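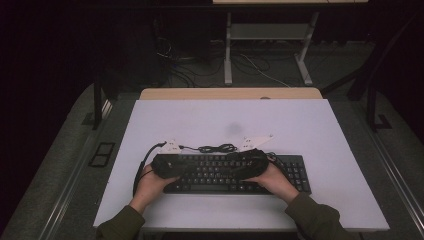
Keyboard and mouse work at the Wistholm bench.

Progress report to the Gosaven Workplace Fund
Teaching the packing robots at Wistholm, second reporting period

We are very pleased with where the project stands. When we wrote to you last, we had a bench, a plan and a crew who were curious but a bit wary. We now have a working routine, 1399 usable demonstrations and a crew who argue over whose turn it is on the grippers!

For anyone on your board who is new to the file: Wistholm takes in used office equipment, tests it, tidies it up and packs it in sets for schools and community centres. The repair and testing side is skilled and people like it. Packing is the part that wears them out – the same keyboard, the same mouse, the same cable to be gathered and tucked, all shift long. Your grant is helping us teach a two-armed robot cell to take on a share of that packing, with our own staff doing the teaching.

What we have been recording

The bulk of the period went to keyboards, mice and their cables. Staff handle the items on a white work surface, sometimes with bare hands and sometimes with a pair of hand-held grippers that have the same jaws as the robot cell. The movements are recorded and passed to our integrator, Hirnov, who use them to train the cell.

Cables were the big lesson. Our first plan treated the cable as something that would follow along behind the keyboard, and anyone on the packing line could have told us that was optimistic. Tamás Lengyel, who has packed here longer than anyone, rewrote the task sheet so that the cable gets its own step, and the recordings became much more consistent. We now leave the cable in a different shape at the start of each run, with the plug lying wherever it happens to fall, so the cell learns to cope with a mess.

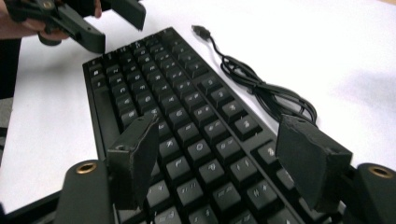
What has changed for staff

Five people now divide their week between the packing line and the teaching bench. Each of them finished a short course with Enikő Vörös on handling the grippers, judging whether a run is worth keeping, and writing notes that Hirnov can use. They are paid at the technician rate for bench hours. That was a condition we set ourselves in the application, and we have kept to it.

The grippers take some getting used to. You lose the feel in your fingertips, and for the first few days everyone squeezes too hard. Kyriaki Fragkou came up with a warm-up of picking up loose keycaps and dropping them in a tray, and it has become the standard way to start a session. She is also the one who asked for shorter stints. Wrists and forearms were getting sore by mid-afternoon, so bench sessions now stop at 110 minutes and nobody does two in a row. We should have thought of that earlier.

There were frank conversations as well. At the November staff meeting, several people asked whether they were training their own replacement. Our answer was the one in our agreement with you: no position will be cut as a result of the cell during the grant or in the year after it, and hours freed up from packing go to testing and repair. Two packers have already started learning keyboard repair. Not everybody is convinced, and we don't expect a single meeting to settle it. The question stays on the agenda.

Where we are behind

Our target is 3000 demonstrations by the end of the grant, and we are a little short of the halfway mark we had hoped to pass by now. Most of the lost time came from a late delivery of replacement jaw pads. We have spares on the shelf now. We also threw out more early runs than planned, mostly from before the cable step was rewritten, and the set is better for it. 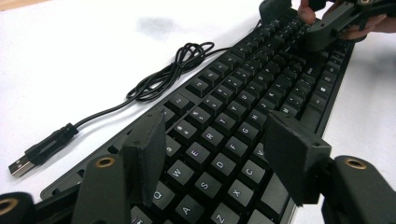
Szénási Floor – Packing and Bench Team

Next period

Libor Šťastný from Hirnov will be on site for the first supervised trials of the cell beside the line. Staff will have the stop button and the final say on every packed set. We will start with keyboards only and add mice once the crew is comfortable.

Judit Bognár is putting together a plain-language guide to the bench, written with the people who use it, and we would be glad to share it with your other grantees. We would love to have someone from the fund come by as well. Mornings are best, when the bench is busy and there is usually a spare pair of grippers for visitors to try.

The spending table and the updated training log are attached separately.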